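The great grey debate

So I have finally stopped painting the back room. It has taken since May, on and off, and I've got through more pale grey than any sensible person should own.

It started because I couldn't stand the magnolia any longer. I went to Drutow for a tin of something 'neutral' and came home with nine little sample pots, all of which looked the same in the shop and completely different once they were up. One was blue. One went pinkish at teatime. One (Flendden, it was called, goodness knows why) looked lovely until I put the lamp on and then it was the colour of old porridge!

My neighbour Sixten Forsberg came round, stood there with his tea and said they were all white. Thanks, Sixten.

Anyway, I went for the one called Tilahun, two coats, and I've spent far too long since just looking at pale grey. It won't stay one colour - a bit cool and blue on one side, a touch of beige creeping in on the other, and a plainer, darker grey in between. 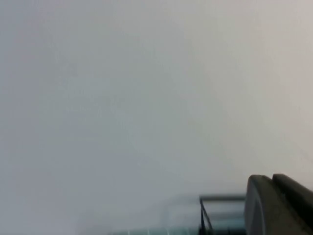

Pale grey, cooler on the left and warmer towards the top right.

I do like it. I'm less keen on what it's done to the rest of the room, as now the skirting looks yellow and the curtains look tired, and I've already been back to price up new ones. The ones I wanted were 77 pounds a pair and I need two pairs, so the old ones are going in the wash and we'll see.

Next job is getting the books back in. They're in boxes all along the landing and I've stubbed my toe on the same one every night. I might sort them by subject this time, or I might just shove them on the shelves and have a sit down. If anyone wants eight nearly full sample pots, let me know - I'm keeping the blue one for the shed door.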